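Participants wanted: small household bin usability study

Reference 766
Posted Thursday, June 25, 2020

Nekilico is recruiting participants for a study of small lidded bins used on worktops and tables. Sessions take place at our Fulside premises in September. The work concerns one task only: putting light packaging waste into a bin with a hinged lid.

What the study covers

Snack bags, foil packets and similar wrappers are light and springy, and they take up more of a bin opening than their weight suggests. We want to record how people fold, crumple or push such items, how far the hand goes past the rim, and whether the position of the open lid affects the movement.

What you will do

You will stand at a table with a bin fixed to the surface at its base. You will be given clean, empty wrappers of several kinds and asked to dispose of them one at a time, first with the lid already open and then opening it yourself. A short questionnaire follows on lid force, opening size and ease of emptying. Each session lasts 42 minutes, including a break. Hand movements are recorded; faces are not.

Who can apply

– Aged 18 to 77
– Able to stand for 20 minutes at a time (a stool can be provided on request)
– Normal or corrected eyesight
– Left-handed and right-handed people are both needed; left-handed applicants are particularly welcome
– No current hand or wrist injury
– Not employed by a maker or seller of household bins

People with reduced grip strength or long-term arthritis may apply. Please state this on the form so that a longer session can be booked.

Payment and travel

Participants receive a shopping voucher at the end of the session. Bus and train fares from Drenddale are refunded against a ticket. Parking on site is limited and must be requested in advance.

How to apply

Write to Boonmee Intarasuk, Participant Office, Nekilico, Chantharasri Building, Fulside. Give your age, which hand you write with, and any weekdays you cannot attend. Questions about the method or the handling of recordings should go to Wichai Wiriya, study lead. You may withdraw at any point, and your recording will be deleted if you ask. 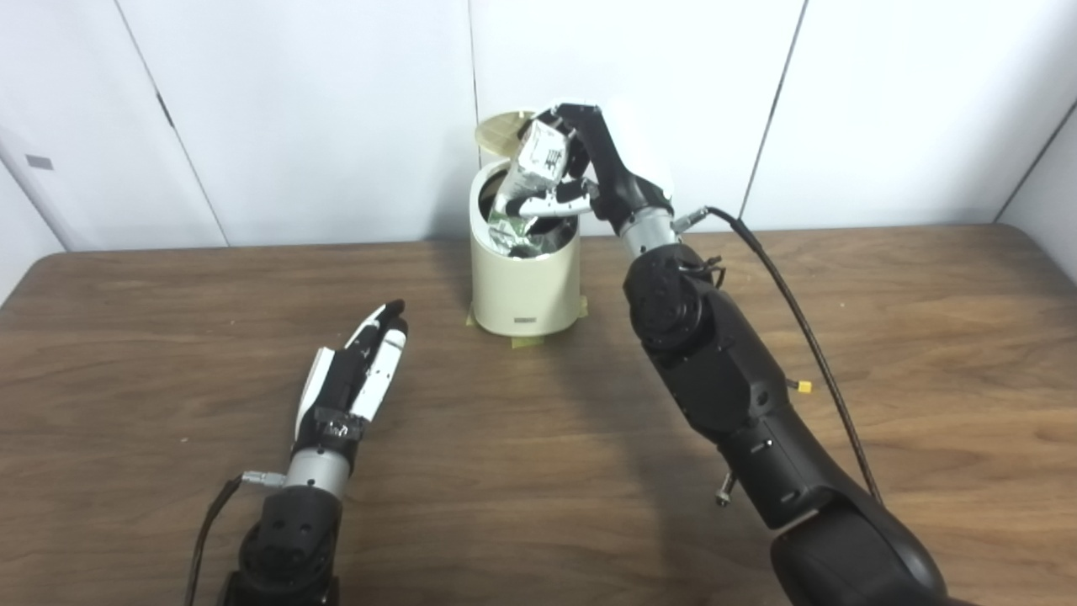
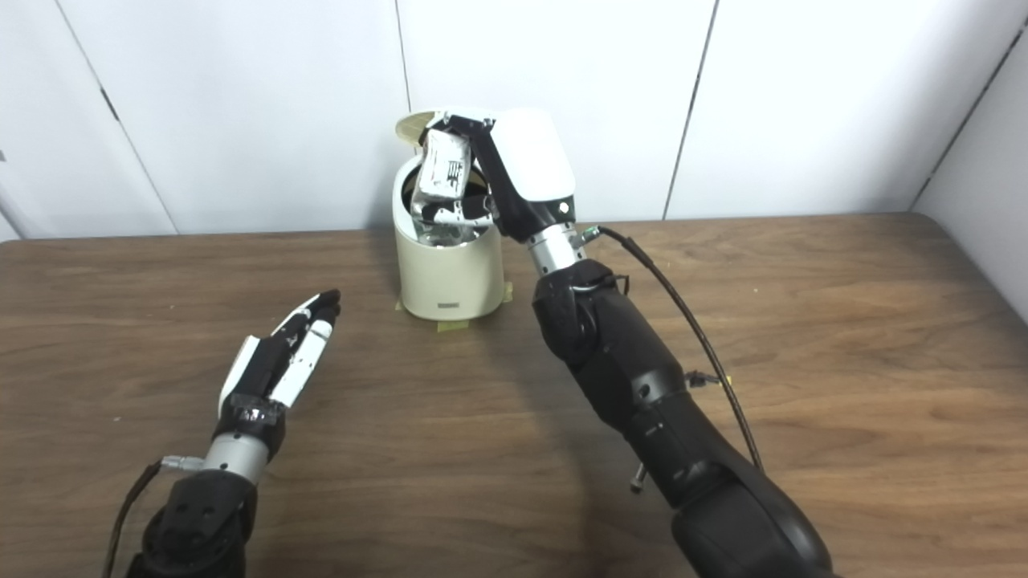

Cream cylindrical bin with the lid open, base taped to the table, and wrappers going in at the top.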